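Faltstead stores: a word with Ottmar Stüber

Responsibility for small electrical parts at the Faltstead workshop passed to Ottmar Stüber in December. He found 2325 items on the register and no settled place for most of them.

"Push-buttons were filed under three headings," he says. "Fitters ordered new ones from Selico while the old stock sat in a tray."

Each bench is now sorted in two passes, switches first and housings second. Mr Stüber prefers to work on brown paper — "a dropped screw shows up at once" — and keeps labels until the end. 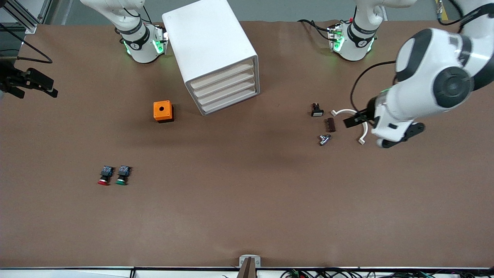

Sorting table with drawer cabinet, orange enclosure box and push-button switches, Faltstead.

The Albers store will follow.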